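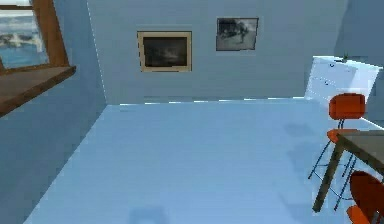

**Skultix opens its practice rooms to people who have never driven a robot**

*August 2022.* Skultix, which makes software for teaching robots by remote control, today released Dendoveck, a set of simulated rooms where an operator can steer a robot through a household task and save the attempt as a lesson. The rooms have pale walls, orange chairs and a sea view, making them nicer than the Skultix office.

Dendoveck runs on an ordinary desktop computer with a pair of handheld controllers. The operator moves, the simulated robot follows, and the session is stored as a demonstration that a learning program can copy. Operators may also delete a session before anyone sees it, a feature the company reports was the most requested in testing.

"We used to teach on real hardware, and real hardware keeps receipts," said Mercy Owino, head of product at Skultix. "In July I drove a simulated arm into a simulated table for most of an afternoon. The repair bill was zero. I have asked for this to be mentioned in my review."

The release includes 87 starter tasks, from opening a drawer to pushing in a chair. Each comes with 3 recorded demonstrations by an experienced operator, one of them deliberately slow. Up to 6 operators can work on the same task list from different locations, though they can't yet see each other, and early feedback suggests this should stay as it is.
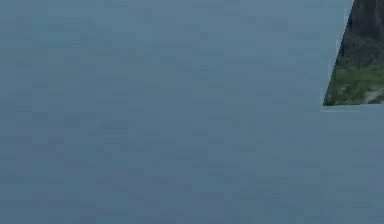

New operators begin with the view controls. Looking around in a simulated room takes some getting used to, and Skultix found that first-timers spend a good part of their opening session aimed at nothing useful. Dendoveck therefore keeps view practice apart from task recording, so that a learning program is not taught to admire the scenery.

Kadberg, a training firm that prepares remote operators for warehouse and hospital work, tried the software ahead of release.

"Our trainees arrive believing that video games have prepared them," said Solange Millet, who runs operator training at Kadberg. "Then they try to put a cup down gently. By the second session they're much quieter and much better."

Demonstrations can be replayed, trimmed and tagged, and exported with the operator's inputs and the camera views kept in step. A scoring tool is planned for a later version. Shabani Magesa, lead engineer, described its current opinion of his own driving as "harsh, and under investigation."

Dendoveck is available now to research groups and training providers. Licenses for 2 operators or fewer are free. Controllers are sold separately, by other companies, who seem happy with the arrangement.

**Press contact:** Neema Shirima, Skultix press office. Review copies and interviews on request.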